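第三章 桌面收纳筐的摆放与日常使用

本章适用于白色长方形塑料收纳筐,用来收桌上的小玩具和零碎物件。包装上写着“三十秒还您一张干净桌面”,编者对此持保留态度:筐不会自己收东西,照着下面的步骤做,至少能少翻几次。

开始之前,先把筐放到桌子的一侧,里面清空。

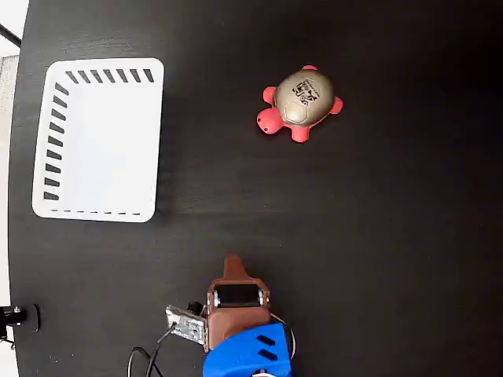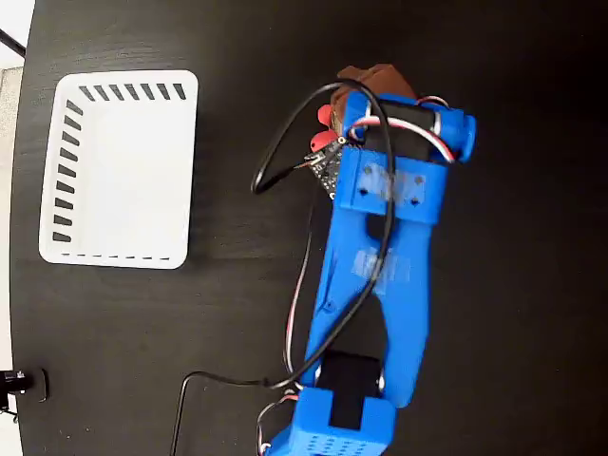 图3-1、图3-2 收纳筐在深色桌面上的位置,两图中筐内均未放物品。图3-1右侧为待收的玩具乌龟。

3.1 摆放

1. 擦净桌面。深色桌面尤其显灰,用拧干的布顺着木纹擦一遍即可。商店里卖的“收纳专用桌面清洁剂”,我们对比过两种,看不出比清水强在哪里。

2. 将筐放平,开口朝上。用手指轻按四角,如有晃动,先检查筐底是否压着东西,再怀疑筐本身变形。

3. 筐与桌沿之间留出至少5厘米。销售员Alfredo Javier坚持说贴边放“更省空间”,他说的空间确实省了,筐掉到地上的次数也多了。

4. 筐的长边与桌沿平行。斜着放不影响使用,只是过一阵子您会忍不住去扶正它。

注意:筐边的开孔不是把手。请勿用一根手指勾住孔洞提起装了东西的筐。

3.2 放入物品

1. 先放大件,后放小件。带壳的玩具,例如图3-1中的乌龟,壳朝上放入,不要侧着硬塞。

2. 软质玩具不要压在硬物下面。有些说明书声称泡沫玩具“压后自动回弹”,回弹到什么程度,没有一家写清楚。

3. 高度以不超过筐沿为准。堆得冒尖也能放,但最上面那件迟早会滚下来,滚到哪里由桌面决定。

4. 比筐边孔洞还细小的东西(珠子、图钉、小螺丝)请先装进带盖的小盒。不装盒也行,那就请定期把筐拿起来看看底下。

注意:食物不要放进筐里,有包装的也不要。

小心:印有图案或金属色涂层的玩具,与硬物反复摩擦后可能掉色。请与钥匙、工具分开存放。

3.3 关于“分类”

Dresari版的旧说明书建议按颜色、用途、尺寸三种方式同时分类,并附了一张很漂亮的表格。参与试用的Lilibeth Buenaventura照做到星期二就停了,原因是她找一只玩具要先想清楚它算“红色”还是“动物”。本版删去了那张表。

如确实需要分类,建议如下:

1. 一只筐只放一类东西,类别用两三个字能说完。

2. 标签贴在筐的外侧,贴在没有开孔的平整处。贴在筐底的标签,装满以后谁也看不见。

3. 想不出归到哪一类的东西,先留在桌上过一晚。第二天还是想不出来,多半可以收进抽屉。

附注:Prultesel隔板(订货号602)可另行购买。我们试装过一次,隔板能立住,前提是两边都塞满。东西不多的人不必花这笔钱。

3.4 清洁

1. 取出全部物品,把筐倒扣,轻拍底部。

2. 用温水加少量洗洁精擦洗,孔洞处用旧牙刷。白色塑料发黄后能洗回多少,取决于发黄的原因;日晒造成的泛黄,我们没有见过哪种清洁剂真正管用。

3. 冲净后开口朝下晾干,完全干燥后再放回物品。

小心:水温不要超过大约30度。厂家另一份资料写着“耐热”,但没有给出数字,请按较低的标准执行。不要放入洗碗机,也不要用吹风机热风吹干。

3.5 常见问题

筐在桌上打滑。
先看桌面是否有蜡或油。擦干净仍然打滑的,可在底部四角贴防滑垫。双面胶也能固定,撕的时候请做好桌面留胶的准备。

东西收进去,隔天又全在桌上。
这一条收到的来信最多,Ramil Enriquez曾建议我们推荐更大的筐。更大的筐试过了,结果是桌上的东西也跟着多了。建议把筐挪到伸手就够得着的位置,其他办法效果不明。

筐有轻微塑料气味。
打开窗户,空筐放置两天。若气味仍然明显,请凭收据退换,不必听信“放茶叶包就好”的说法。

筐沿出现白色裂纹。
停止使用。裂纹处边缘可能锋利,胶水修补后的强度我们不作保证。

配件及更换件请报编号881,并注明筐的颜色。隔板与防滑垫不在退换范围之内,下单前请先量好筐内尺寸。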